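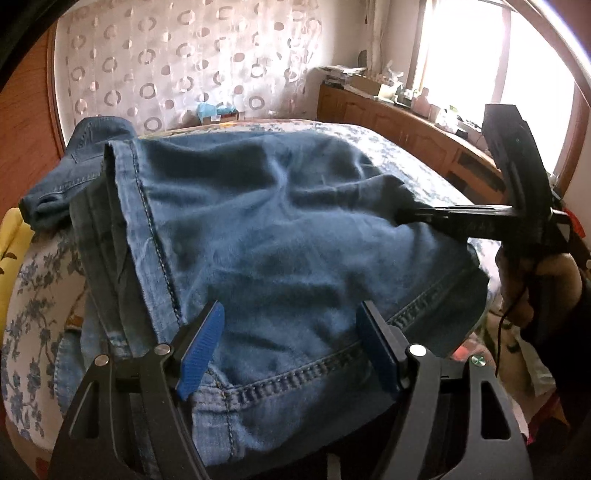 Fig. 8.1 Blue denim jeans on a printed bedspread.

Chapter 8
Cotton: From Field to Closet

Start with what you're wearing. Check the label. Cotton, probably, or part cotton. Now try naming the country it grew in. Hard, right? Labels give the place of sewing, not the place of growing.

This chapter follows one batch of fiber. Picked near Mesta, ginned, baled, spun at the Zosbridge mill, dyed, woven, cut. 14 stops in all. Perla Ventura kept the mill's order books and we use her January pages thruout (see p. 153).

Before you read: look over the map on p. 117. Trace the route in pencil.

Key terms: gin, bale, staple, warp, weft, indigo, selvage. Warp runs lengthwise, weft goes across. In denim the warp is usually dyed and the weft left white, so the inside of the cloth looks paler then the outside.

8.1 The Plant
Cotton needs heat, a long season without frost, and alot of water early on. Less later. The seed pod is called a boll. When ripe it splits open and the fiber dries in the sun.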